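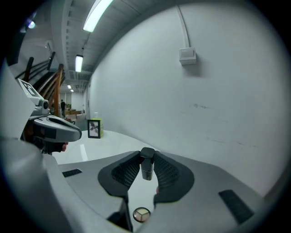 Tabletop Arrangement, Session Four
Small Things on a White Table
Course notes, Krishnamoorthy Unnithan

Before you come: read the notes from session three on shelves again, especially the part about backs. A shelf has a back. A table usually doesn't, and that changes nearly everything we did with the bookends and the row of jars. I love this session, and I hope you brought your odd little objects!

1. The surface comes first

A glossy white tabletop is the most talkative surface you'll work on. It picks up the overhead lights as bright streaks, and those streaks move when you move. Walk to the other side of the table and you have a different arrangement (go on, do it, it's great fun the first time). Before you put anything down, find where the streaks fall from the spot where people will normally sit. Then decide if you want your main object beside a streak or right on it. Beside is easier. On it can be wonderful with something dark, such as a small black picture frame, where the contrast does half the work for you.

Matte tops forgive more. If you're practicing at home on a matte table, lay down a sheet of shiny white board and see how fast your favorite grouping falls apart.

2. Frames

Small frames are the hardest workers in this course. Take a dark leafy plant printed on a white background: on a white table the ground of the print and the tabletop start to belong together, and the thin black edge is all that separates them. You get a leaf with a line drawn around it.

Things to try with one frame:
Set it square to the table edge, then turn it slightly. A slight angle reads as relaxed. Too much and it looks knocked.
Put it near the back, then halfway forward.
Lay it flat. People forget this one! A flat frame becomes a tile, and you look down at it the way you'd look at a page.

Write down which version you preferred and from which chair. Your second note will be more useful than the first.

3. Height and one loud color

Anything low gets lost on a large pale top, so give yourself a step. A box will do. A yellow-green box with a bottle on it makes a perfectly good tall piece, and it costs you nothing if the box was already in the room. The color is strong, so let it be the only strong one. Everything else can stay black, white, gray or clear. In the sample list these groups are called "one loud, rest quiet," card 597 in the Podon set if you want to borrow it. I lean on that card constantly.

Clear plastic is a lovely material for this, by the way. It takes its color from its contents and neighbors. Try the same bottle near the frame, then well away from it, and watch how much calmer the second one is.

4. Curved tables

A rectangular table hands you corners, and corners tell you where to stop. A kidney-shaped table has none. It has a long bulge and a hollow, it rarely looks right pushed flat against a wall, and two people at opposite ends see two quite different tables. Keep your tall piece and your frame together toward one end, and leave the part where somebody sits free for arms and hands. Tables get used. An arrangement that has to be cleared away every time a person sits down to do something is a bad arrangement, however pretty.

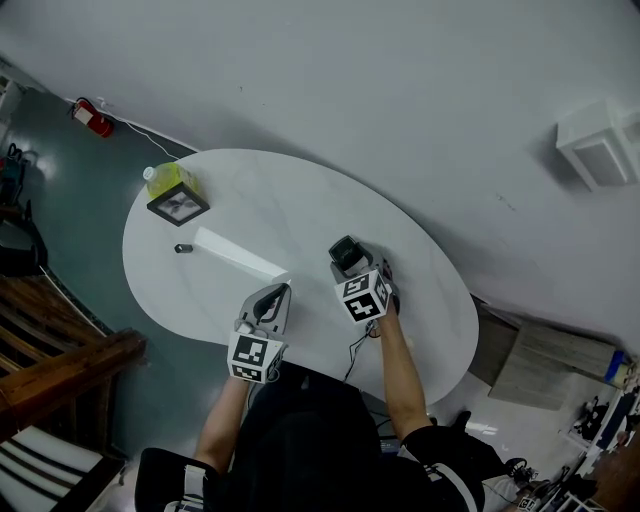

Gerrit Jacobs wants to know whether the hollow side is the front or the back of a table like this, because the Plaltwood leaflet calls it the front and the chairs in the Sonuta catalog are all drawn up to the bulge. I think you can choose, and I change my own mind! Sit on both sides and see which one lets you reach your objects without leaning. Mark that side F on your plan. If you swap later, redo the plan, please, as I can't follow a plan with two fronts.

5. Exercise (bring to the next session)

One table, one frame, one tall piece, one flat thing. The flat thing can be a folded paper, a card, a thin box. Make three arrangements and draw each from directly overhead, then from your chair. Stick figures are fine. Label the lights.

Allow 14 minutes per arrangement and stop when the time is up, even if you hate it. Fiddling past that point tends to push everything toward the middle.

Borrowed pieces go back on the gray rack, frames face up.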